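About Galbraith Walking Holidays

Galbraith is a small travel company that plans self-guided walking trips. We book the rooms, move your bags from one inn to the next, and give you a route booklet and a phone number that gets answered. You walk at your own speed. There is no group and no guide holding up an umbrella.

The company was started by Shona Dalgleish, who had spent nine years booking business travel and wanted to send people to places where they would be glad to stay an extra night. The first trip on the list was the river path from Hutamdale to Kakel. It is still the one we book most often.

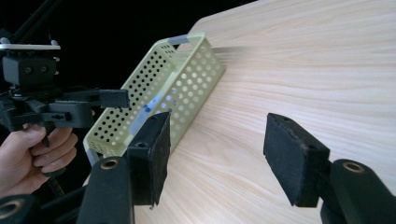 Basket on the table

What we offer

We have nine standard trips. Most run from four to eight nights. The shortest is a two-night weekend out of Hutamdale, which works well if you have never done a walk from inn to inn and want to find out whether you like it. The longest covers 90 miles and finishes at the harbor in Utuver.

Every trip includes:

Rooms with breakfast, usually in family-run inns or small hotels
Bag transfer each day, one bag per person
A printed route booklet with maps, and the same thing as a file for your phone
A call with one of us before you leave
A packed lunch on days when there is no place to buy food along the way

Flights and train tickets are not included. We will tell you which station to aim for and what time the last bus leaves, but you buy those tickets yourself. We used to book them and found that people got better prices on their own.

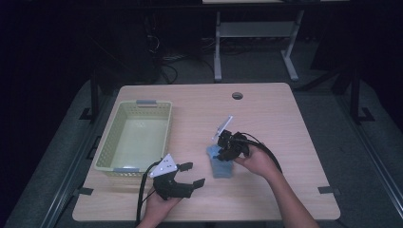 How we choose places to stay

Someone from Galbraith has slept in every inn we use. We look for a bed that is comfortable, hot water at six in the evening when all the walkers come in at once, and an owner who doesn't mind boots in the hallway. A view is nice to have. We do not take payment from inns to be listed, and we have dropped places we liked when the breakfast hours got too late for an early start.

Some of the villages between Kakel and Utuver have only one inn. When it is full, we put you up in the next town and arrange a ride back to the trail in the morning. Your booklet will show this on the day it applies, along with the pickup time. The ride is part of the price.

We work with 78 inns, guesthouses and small hotels. Many have fewer than ten rooms, so June and September fill early. If you can walk in May, the paths are quieter and the hills above Kakel are at their greenest.

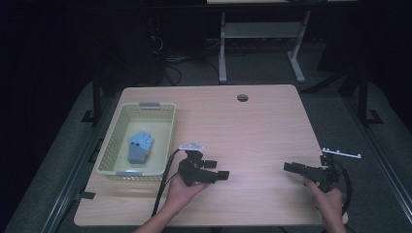
Who walks with us

Mostly couples and pairs of friends, and a fair number of people on their own. Solo walkers pay a room supplement on some trips because the inns charge by the room. We list it next to the price so you can see it before you call.

You don't need to be an athlete. The easy trips follow rivers and old farm roads and average eight miles a day. The hard ones have real climbs, and the day out of Kakel over the ridge is long in any weather. If you tell us you have a bad knee, we will say which days to skip, and you can ride along with the bags.

Children are welcome on the easy trips. Dogs are allowed at some of the inns but not enough of them to make up a full route, so for now we don't book trips with dogs.
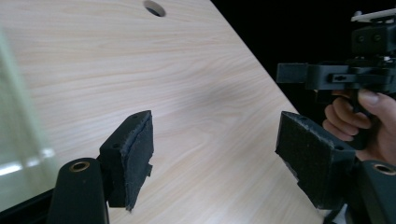
Planning a trip usually takes two phone calls and a few emails. The first call is for dates, distances and anything you can't eat. After that we hold the rooms and send you a day-by-day plan to look over. Some people like to sit down with the maps and spread everything out, and a plain wood table with a cable hole near the edge, like this one, is good for that: you can keep a laptop plugged in for the elevation charts and still have room for paper. Mark up the plan as much as you want and send it back. Changes are free until we confirm the inns.

Getting in touch

The office is in Hutamdale, upstairs on the market square. We are there from 9 in the morning until 5 in the afternoon. Walkers already on a trip should use the number inside the front cover of the booklet, which is answered until 10 at night.

If you want to talk about a route that isn't on our list, ask for Shona. She handles all the custom trips and most of the ones to Utuver.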